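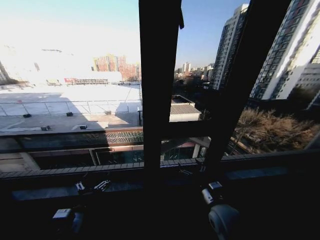

View from the office window, white roof opposite, brick high-rises behind.

Jun 16, 2021

Glare readings at the big window, sunny sky. Meter on the desk, facing the glass, blinds up.

Left pane is the bad one. 3,000 lux at the desk with the sun on the white roof next door, 2,000 once I moved the meter over to the right. The near strip of that roof is in shadow and looks gray, so I want another set when the shadow has gone off it.

Held up the Omau film sample, the lighter one. 362 behind it, too dark to work by. Lena says Domański has a clearer grade — she'll ask for an offcut.

Dark sill doesn't add any glare that I can see. Leave it as it is, no repainting.

To do: repeat in December with low sun. Þröstur to check the meter against the one at Zetdale first, it read 100 with the cap on this morning and I've subtracted nothing.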